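Print this page | E-mail this page

Komesstead Recording Guide
Section 4: Recording pick-and-place examples

This section covers recording a set of examples for one task with the Vorine arm and the wrist camera. It assumes the arm is mounted, powered and calibrated (Section 2) and that you have a project open in Tapsell (Section 3).

A standard set is 100 examples of one task. Tapsell will start training with 80, but the review page stays yellow until the full set is in.

4.1 Before you record

1. Clear the table of everything except the object and the container named in the task.
2. Wipe the wrist camera lens with a dry cloth.
3. Turn on the room lights you plan to use for the whole set. Close the blinds.
4. In Tapsell, open Record > Camera check. Both fingertips must show in the wrist view when the gripper is fully open.
5. Type the task sentence. Keep it short and use the same wording for the whole set, for example "put the black object in the clear box."

NOTE: Do not change the task sentence partway through a set. If you need different wording, start a new set.

4.2 Recording one example

1. Move the arm to the home position and wait for the tone.
2. Place the object and the container. Shift both by at least a hand's width from where they were in the last example, and turn the container now and then.
3. Press the left pedal once to start.
4. Guide the arm over the object. Approach at an even speed and do not stop in midair.
5. Close the gripper until the object is held, then release the trigger. Squeezing further only loads the finger joints.
6. Lift straight up, clear of the table, before you travel toward the container.
7. Lower the object into the container and open the gripper.
8. Back the arm away and press the left pedal again to stop.
9. Press the right pedal to keep the example, or hold it for two seconds to discard it.

CAUTION: Keep your free hand off the table while the pedal light is green. The arm follows the leader handle without delay and will not stop for a hand.

CAUTION: Thin, smooth objects can turn in the fingers. If the object slips, open the gripper over the table and discard the example.

4.3 Missed grasps

Keep an example in which you missed the object once and picked it up on the second try. Discard it if you missed more than once, or if you touched the object with your hand. Mark kept misses with the R key so they can be filtered later.

4.4 Checking the set

1. Open Review and sort by length. Play the shortest and the longest examples in full.
2. Step through the wrist view at the moment of grasp. The object should be between the fingers and the container should still be visible in several examples.
3. Delete any example with error 1279 (dropped camera frames). These cannot be repaired.
4. Record replacements on the same day, under the same lights.

Questions about this section go to Shaohua Lü, documentation.

Print this page | E-mail this page

Related items
Section 2: Mounting and calibrating the arm
Section 5: Uploading a set to Prendosard
Service note 67: Replacing worn fingers
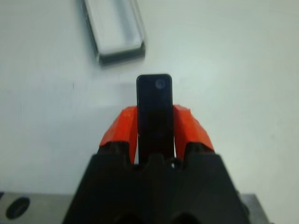

Figure 4-1. Wrist view with the object held upright between the fingers and the clear box beyond.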